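Reset Order and Soft Furnishings in a Shared Living Room
Svitlana Romaniuk
Final report, Interior Studies project course
2 Jun 2021

1. Background

The Arketti student residence has a common living room that is used by every floor. At the end of each day the room is put back to a fixed layout, called the reset. The reset plan in use was written for the previous furniture and does not cover the leather sofa, the side table, or the loose pillows. The project had two goals: to write a new reset plan for the seating area, and to test whether pillow placement affects how long the reset takes.

2. Room and materials

The floor was treated first. Carpet sets the limits for everything above it, as heavy furniture leaves marks in the pile and should go back to the same spot each time. Dragging was ruled out for the sofa and for the side table. The carpet in the seating area is gray, and the corner marks were therefore made with light tape, which can be found quickly against that color.
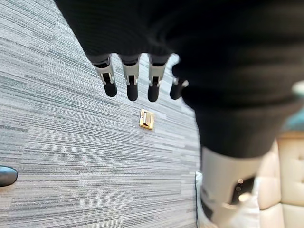 Carpet cleaning falls outside this report. The residence has it done under a separate contract with Forska, and the gray surface was left as found apart from the tape. Tape was replaced once during May after the adhesive began to lift.

The sofa is upholstered in smooth leather. Leather has low surface friction, and a pillow with a slick cover tends to slide down the backrest. Felt-like covers were compared with the woven covers kept in the storage closet. The woven covers moved more when a person sat down next to them. The felt-like type was selected for the plan, with the woven covers kept as spares.

3. Procedure

Each trial began with the pillows off the sofa and the side table out of position. The table was returned to its tape marks first, then the pillows were placed. Pillows were lifted by the lower corners, set against the armrest, and released without patting. Time was taken from the first lift to the last release. Abdelaziz kept the time sheet and checked the layout against the plan after each trial.

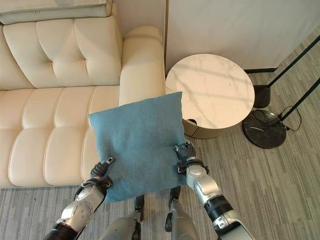 Figure 2. Blue felt pillow held by its lower corners, with the cream leather sofa and the round marble-topped side table.

4. Results

The new plan was run in 3 blocks. The longest single reset took 253 seconds and came from the first block, before the table marks had been extended. Placing the table first shortened the later steps, as the armrest pillow no longer had to be moved out of the way. Creases in the felt after handling were noted but not measured.

5. Limits and further work

Only one sofa was tested, and the results should not be applied to fabric upholstery. Cover wear was not studied. A wear test of up to 1,000 placements has been proposed to the Ponder workshop, using one felt cover and one woven cover on the same insert. The time sheet and the floor plan are attached as Appendix A and Appendix B.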